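The Slipper Rack

by Ayten Güler

The rack came from Brorness in a flat box, and Mina put it together on a Tuesday evening with the radio on. It had a black metal frame and pale wooden shelves, and it stood on the striped carpet in the hall of the Tekin house, where guests would see it first. 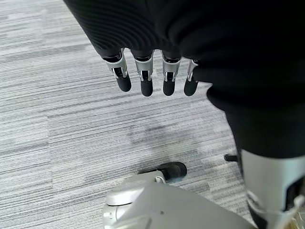
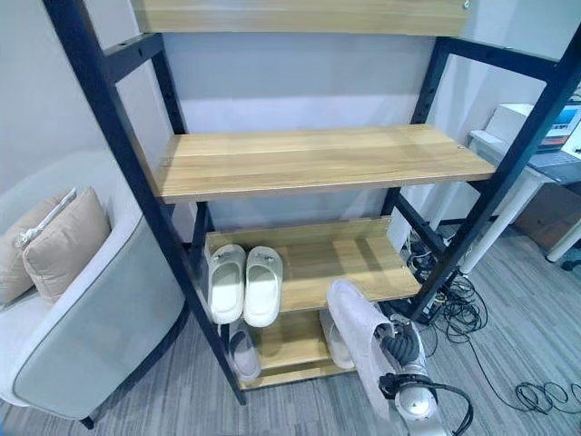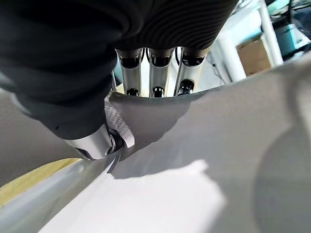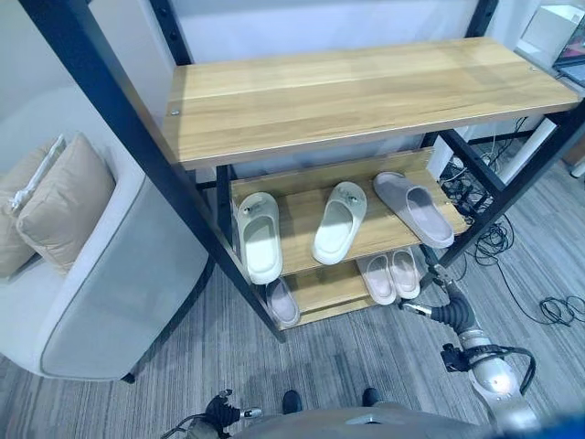
Page last changed: 12/08/2022

Her mother-in-law looked at it for a while when she came down in the morning.

"It's very black," she said.

"It's only the frame."

"And where do the outdoor shoes go?"

"In the cupboard. This is for slippers."

Mrs Tekin put her hand on the top shelf and pushed it to see if it would wobble. It didn't. She went through to the kitchen and filled the kettle.

They had moved from Nitcombe to Cultham in the spring, the three of them, after Mina's father-in-law died and the old house was sold. The removal firm had charged them 1,779 pounds, and Mrs Tekin still brought this up when there was nothing else to say. The slippers had come in two bin bags. There were slippers for the family, slippers for guests and slippers that had belonged to people who no longer visited. For months they had stayed in the bags under the stairs, and anyone who came to the house had to wait on the mat while Mina felt about for two that matched.

Now she pulled the bags out and tipped them on to the carpet. She sat down next to the heap and began to sort them.

Most were the ordinary slide kind with a wide strap. The white ones were the newest. She set a pair of those on a shelf with the toes to the front, then changed her mind and turned them round, then turned them back again. A visitor would be standing in front of the rack in socks. It made no difference to a visitor which way they faced.

"Toes to the front," said Mrs Tekin from the kitchen doorway, with her tea.

"That's how I've got them."

"You had them the other way."

Mina put a pink pair on the bottom. After that she found a large slipper, a greyish lavender colour, and held it up.

"Whose is this?"

Mrs Tekin came over. She took the slipper and looked at the sole, which was worn down at the heel on the outside edge.

"It's your father's," she said. She meant her husband. She had called him that to Mina since the wedding. "He bought them at the market. Three pounds. He said they were blue."

"They're not very blue."

"No. I told him that. He wore them to the bins, he wore them to the post box. He drove to the garage in them once."

Mina looked through the heap for the other one. She went through it twice and then shook out both of the bags. There was some grit, a bus ticket and a shoehorn, but there was no second slipper.

"It might be in the loft," she said.

"It isn't in the loft."

"Kerem could have a look when he gets in."

"He can look," said Mrs Tekin. She gave the slipper back and sat on the stairs to finish her tea.

Mina carried on. She threw out a brown pair with a split strap, and a child's pair that no child in the family could have worn for ten years. Mrs Tekin got up and took the child's pair out of the rubbish and put them in the pocket of her cardigan, one on top of the other, so that the heels stuck out. Neither of them mentioned it.

By eleven the carpet was nearly clear. The lavender slipper was still lying beside Mina's knee. She had been working around it.

"It doesn't make sense to keep one," said Mrs Tekin.

"No."

"What would a person do with one?"

"I don't know," said Mina.

"A guest would come, and put one foot in, and then what?"

Mina waited. The post came through the door, a leaflet about windows and something from the council, and Mrs Tekin picked it up and read the leaflet on both sides. She folded it small. Then she bent down, holding on to the rack with one hand, and took the slipper. She put it on the shelf to the right of the others. It was a good deal wider than they were and it sat a little crooked. She didn't straighten it.

"There's room," she said.

"There's plenty of room."

"When we need the space, we'll throw it away."

Kerem came home at six and took his shoes off on the mat. He said the rack was smart and asked what they'd paid. Mina told him it was 80 pounds, and he said that was a lot for some shelves. His mother said it was very well made.

He reached for the nearest slippers and stopped.

"Is that Dad's?"

"Put your own on," said Mrs Tekin. "Dinner's ready."

He went up into the loft after they had eaten. They could hear him moving boxes over their heads. Mina washed up and Mrs Tekin dried, and when a plate was dry she held on to it and looked at the ceiling. He was up there for nearly an hour. He came down with dust on his knees and a lamp they'd thought was lost, and he plugged the lamp in by the sofa to see if it still worked.

In September Mrs Tekin's sister came to stay for a week. She was let in by Mina, with her case and a tin of biscuits, and she stood in the hall unbuttoning her coat.

"Which ones can I have?" she said.

"Any," said Mina. "The white ones are nice."

Her aunt by marriage looked over the shelves, all the way along and down, and saw the big one at the end. She had known him for forty years. She left her hand on the strap for a moment and then took the white ones, dropped them on the carpet and stepped in.

"She kept it, then," she said.

"We couldn't find the other."

"He lost it at the beach. He came back in the car with one foot bare and wouldn't let us laugh." She picked up the biscuits. "She knows that. She was driving."

Mina took the case upstairs. When she came down again the two sisters were at the kitchen table with the tin open between them, arguing about which beach.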